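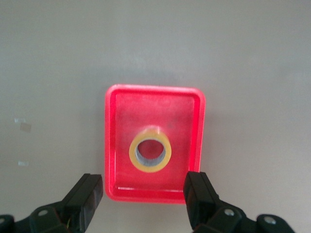
Oteo is a pick-and-place kit for small workshops, and I'd been pestering the makers at Deslow for months to let me have a go. Ieva Paju, who runs their trial program out of Puvidstead, finally gave in and we talked while she set it up. First job was a roll of yellow tape in a red tray, and I asked her why something so plain. "Tape's a good honest test," she said. "It's got a hole in the middle, it's round, and people always have some lying about!" Fair enough (I've got a drawer full of the stuff).

The arm and two-finger gripper come in one box, and the whole lot will lift 700 grams. I wanted to know how long a newcomer takes to get going. Ieva laughed at that one. "We tell people 75 minutes. My dad did it in less, but he reads manuals for fun."

What about the price? Hire is $200 a week, or $800 for the month with phone support thrown in, so you're not saving a cent by going monthly, and I told her so. "You're paying for me to pick up the phone," she said. "Ask the folks at Guerreiro. They rang me every morning for a fortnight."

I did find the teaching software a bit grey and fiddly, and the colour labels on the menus are tiny. Ieva reckons a new version is due in August. She's also keen on softer finger pads, though she wouldn't give me a date for those.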